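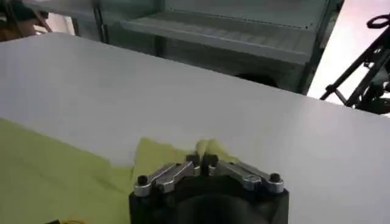
*Two jointed metal fingers with black pads at the tips, a narrow gap between them.*

**Folding clothes** is the business of turning a garment into a smaller, flatter shape so it can be put on a shelf, in a drawer or in a suitcase. I've been asked to keep this entry general, so I've left the napkin material where it was (see *Table linen*) and stuck to things people wear. I do have favourites among the methods and I'm afraid they show!

## What counts as folding

A fold, for our purposes, is a place where the cloth doubles back on itself and is meant to. A crease is the line that's left afterwards, wanted or not. People use the two words as if they were the same and mostly it does no harm, but older laundry manuals keep them apart and I'll try to as well.

Rolling gets lumped in with folding, and I've allowed it, mainly for the sake of travellers. Hanging is a separate entry. So is the chair in the corner of the bedroom, which somebody did once write up for this encyclopedia (quite well, I thought) and which was later merged into *Furniture, misuse of*.

## Early storage

Before most homes had anywhere to hang clothes, they went into chests or on pegs. Chests favour flat things, and a lot of older clothing was cut from straight pieces of cloth and lay down very nicely. Shaped sleeves are where the trouble starts. A gown with a fitted bodice and a full skirt doesn't want to be a rectangle, and you can spend a long time persuading it.

The oldest household list I've worked from is the Trernano inventory of 1593, which goes through a house room by room and notes which linens were "laid double" and which "laid in three". I love this document. It's mostly sheets and shirts, with a long grumble about moth, and it's the only one I know of that records the fold along with the item. The second leaf is badly stained, so if there was anything on it about stockings we've lost it. The copy in the Trernano town museum is catalogued as item 2837, and you need to ask at the desk because it isn't on show.

Lavender, cedar and plain paper were all tucked between layers at one time or another. Paper is still worth using for wool you won't be wearing until the cold weather comes back.

## Common methods

### The flat fold

Lay the garment face down, bring the sides in towards the middle, tuck the sleeves back over, then fold the bottom up to the top. It's what most of us were taught at home. It stacks well and shows off the front of the garment, so shops like it too. The weakness is the stack itself: pull out the jumper at the bottom and you'll be doing the whole lot again.

### The upright fold

This starts the same way, but you keep going until you've got a little parcel that stands on its edge, and then you file the parcels in a drawer like cards. You can see everything at once. I was slow to come round to it and now my whole drawer is done this way, apart from the thick pyjamas, which just flop over and take their neighbours with them.

### The pinch fold

Popular for T-shirts. The shirt goes down flat, you pinch it at the shoulder and again halfway down the same line, then cross your hands, lift, give it a shake and lay it over the last sleeve. Done briskly it looks like a magic trick. I've seen it called the Jayasinghe fold in shop training sheets, after the drapery in Trernano where staff were taught it, though the same movement turns up in plenty of other places and I wouldn't want to say who had it first.

### Rolling

Fold the garment in half lengthways, sleeves in, and roll from the hem. Good for suitcases and for knitted cotton, bad for anything with a stiff collar. There's a version where you turn a few inches of the hem inside out first and use it as a pocket to lock the roll shut, which is terribly satisfying and does stretch the hem in the end.

## T-shirts

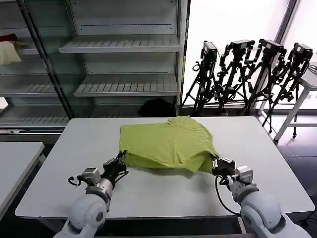 *A lime-green T-shirt, bunched and partly folded, on a white table.*

The T-shirt deserves its own section because it's what most people picture when you say folding, and because jersey behaves differently from woven cloth. It's knitted, so it stretches and slumps, and the edges like to curl. You can't really crease it sharply without an iron. What you can do is smooth it with the flat of your hand between folds, working from the middle outwards.

Side seams are a poor guide, by the way. Cheap jersey often twists in the wash until the seam has wandered round towards the front, and if you line the seams up you'll get a crooked parcel. Go by the shoulders and the collar.

The width you want is the width of the shelf or drawer divided by the number of piles. Mine takes 4 piles, so every shirt I own is folded to the same slightly mean width, printed ones included. Some people fold round a piece of card or a magazine to keep things even. The Votine company sold a hinged board for the same job, and secondhand ones still come up at jumble sales with the hinges gone soft.

## Fabrics and creasing

Linen holds a crease like a grudge. Cotton poplin is nearly as bad. Wool forgives almost anything if you leave it alone overnight, and most synthetics hardly notice being folded unless they went away warm from the dryer, when the lines can set.

Knitwear should be folded, never hung, unless you like little points at the shoulders. Velvet and anything with sequins is better rolled loosely, pile or sparkle outwards. For a tailored jacket that has to go in a bag, turn one shoulder inside out, nest the other into it and fold once across the middle.

If something is going to be put away for months, refold it along different lines halfway through. I do mine in May, when the winter things go up on top of the wardrobe.

## Regional words

In Flekow a pile of folded washing waiting to go upstairs is a "stair", which confused me no end the first time I heard it. A badly folded one is a "lean". Trernano people say "laid" for folded, just as the inventory does, and will tell you a shirt is "laid wrong" if the buttons are underneath.

## See also

- Ironing
- Linen cupboard
- Moth, clothes
- Suitcase, packing of
- Table linen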